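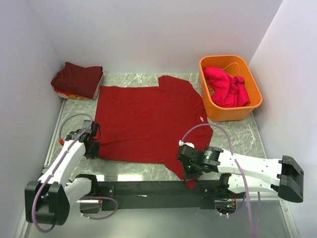 Red tee laid out flat, with the folded pile in the back corner.

Selling handmade: what I learned from my semester with Rana
Small Craft Business, final project report
2019-05-04

So, Rana. For anyone who missed my pitch back in week three, Rana is the little line of block-printed tea towels and zip pouches I made up for this course, and I am still completely in love with it. The assignment was to take one product line from sketch to wholesale and keep proper records the whole way (my weak spot, as my marker already knows!).

I started with four colours: mustard, ink, a kind of eucalyptus green and a pink that I fought with for weeks. The pink kept going chalky on the linen. I ended up mixing in a bit of the mustard and now it's my favourite of the lot, so I've kept the recipe taped inside the cupboard door.

My goal was 200 finished pieces before the first order form went out. I got there, but only just, and the last pouches had their zips put in at one in the morning. I would not recommend it. Zips take me three times as long as hemming and I hadn't allowed for that anywhere in my costing, which meant my first wholesale price was silly. I was basically paying shops to take the pouches.

I redid the numbers and sent the new price list to two stockists, Gumano and Kolesach. They're very different shops. Gumano is bright and gifty and wanted everything in the pink. Kolesach is more of a homewares place, and they asked for the towels in ink only, banded in pairs, no pouches. I'd made a gorgeous swing tag with a hole punched for twine and Kolesach asked me to leave it off and use a plain paper band. I sulked for an afternoon. Then I made the paper bands, and they look really good.
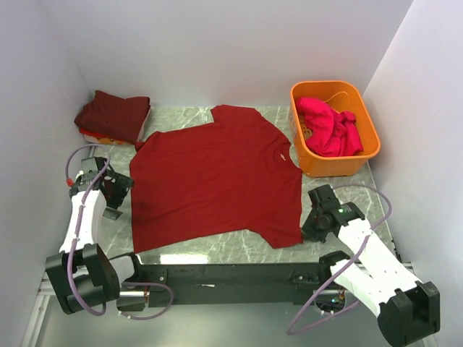 The red T-shirt again, neckline to the right.

Now the money part. Total spent on linen, ink, zips and packaging was $952. Total invoiced to the two shops was $1,108. Yes, that's a pretty skinny margin, and it doesn't count my labour at all (if it did I'd have to lie down). Some of the spend was on carving blocks and a roller that I'll use again, so I've listed those separately in the appendix.

I also had a go at a market stall at Fenorholm in May last year, before this course, and I went back to my notes from it for comparison. At a market I can chat about how each block is carved and people get excited and buy the towel. On a shop shelf the towel has to do its own talking, and mine were folded so the print was hidden! I've since changed the fold so the leaf pattern sits on the front.

Things I'd do differently next time: order linen in one go so the dye lots match, cut the pouches down to one size, and write up my records on the day. My April pages are mostly guesswork and a coffee ring.

Next up is a set of napkins in the eucalyptus. Gumano has already asked whether they come in pink.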